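Koo Bimanual Policy: Frequently Asked Questions
Last updated 27 February 2021

What is Koo?
Koo is a training method for two-arm manipulation. A single policy reads the overhead camera and the joint states of both arms and outputs a short chunk of joint targets for each. The arms share one network and one clock.

How much data was used?
The main set holds 3,979 teleoperated episodes. We dropped episodes with missing joint readings before training. Failed attempts were kept and labeled, and the policy is trained only on segments marked as recovered or successful.

Who collected it?
Ye-ji Seo ran collection and wrote the labeling guide. Decha Rattanakul maintains the training code. Questions about labels should go to Ye-ji first.

Why predict chunks instead of single steps?
Single-step prediction made the arms stall near contact. Operators pause there, and the policy learned the pause. A chunk of 30 steps removed most of the stalling in our tests. Longer chunks reacted too slowly when an object slipped.

Do I need the Damance simulator?
No. Damance is used only for checking joint limits and self-collision before a checkpoint goes to hardware. All reported results are from physical arms.

How does Koo differ from the Gredon baseline?
Gredon trains one policy per arm and passes messages between them. It does well when the arms work on separate objects. It does worse on handovers, where one gripper often opens before the other has closed.

Does it work on soft objects?
Partly. Caps and other sewn goods are harder than rigid boxes for two-fingered grippers, and the grasp point matters more.
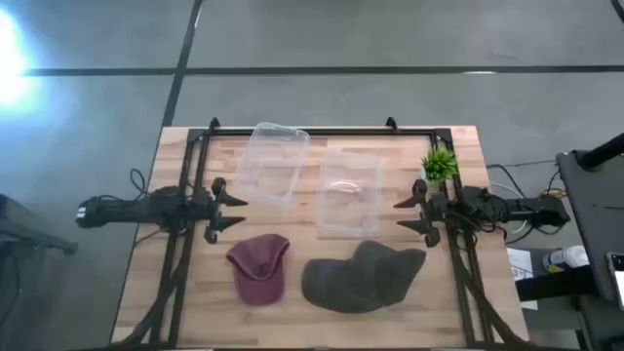 Brims are the most reliable place to grasp a cap. Crowns fold under the fingers, and the overhead view gives little warning of it. Clear containers cause a separate problem: their walls pick up reflections, and the background shows through them. We vary lighting and container angle between episodes for that reason.

How long does training take?
The released checkpoint ran for some 600 epochs. Validation loss flattens well before that, but handover success keeps rising.

Can I use my own arms?
Yes, if both accept joint position targets. Edit the limits in the Pikton config file and recalibrate the overhead camera. Expect to collect new episodes if your gripper fingers have a different shape.

Is the full dataset public?
A subset of 3,000 episodes is available on request. The remainder is still being checked for labeling errors.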